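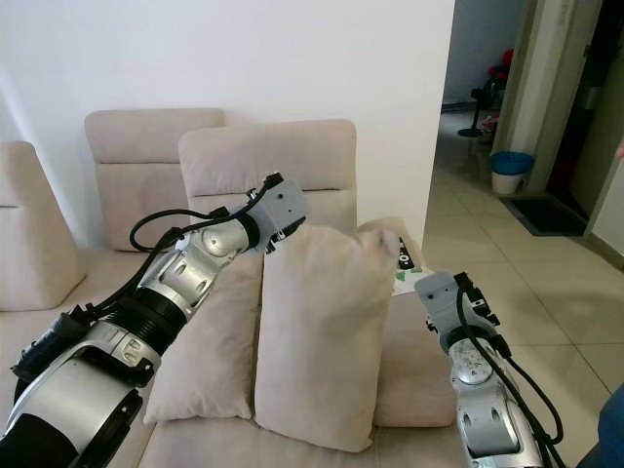
Cream pillow on a light beige sofa.

Movie Night at Home: Tips for a Better Picture and Sound

Start with the light. A lamp behind the screen is easier on the eyes than a dark room, and a lamp facing it will wash out every night scene. Close the blinds before the film starts, even in the evening.

Turn off motion smoothing. Every maker has its own name for it, and it is usually buried under picture settings. Film is shot at 24 frames a second and should look that way. Choose the cinema or movie mode and leave sharpness low.

If the dialogue is hard to hear, turn down the bass first. A soundbar pushed back into a shelf will sound muddy – bring it forward until it is level with the edge. Older thrillers often have a quiet mix, so keep the remote close.

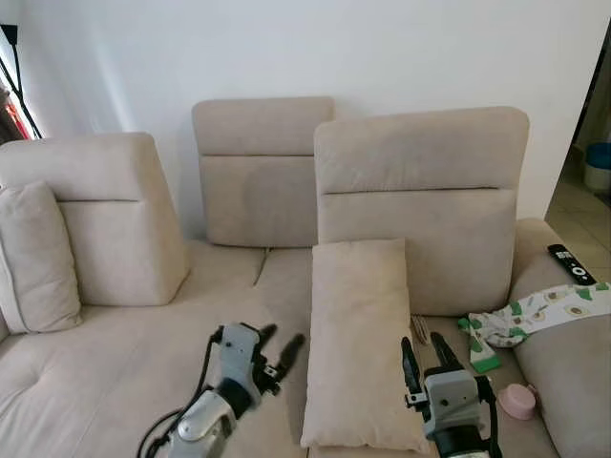 By Oriana Quezada | April 2020

Subtitles are worth setting up ahead of time. Pick a size you can read from your usual seat, and use white or pale yellow with a thin black outline. On the Ernero player the menu only appears once a film is running.

For a 50-inch screen, sit between 5 and 7 feet away. Anyone off to the side will see weaker color on most sets.

Discs that skip can usually be cleaned. Use a soft cloth and wipe from the center straight out to the rim, never in circles. Let the disc dry for 4 minutes before you try it again.

Streaming stutters most often on weak wireless. Run a cable to the box if you can, or move the router out of the cabinet. Pause large downloads on other devices until the credits.

Popcorn: 2 tablespoons of oil to half a cup of kernels, lid slightly open. Salt it after popping.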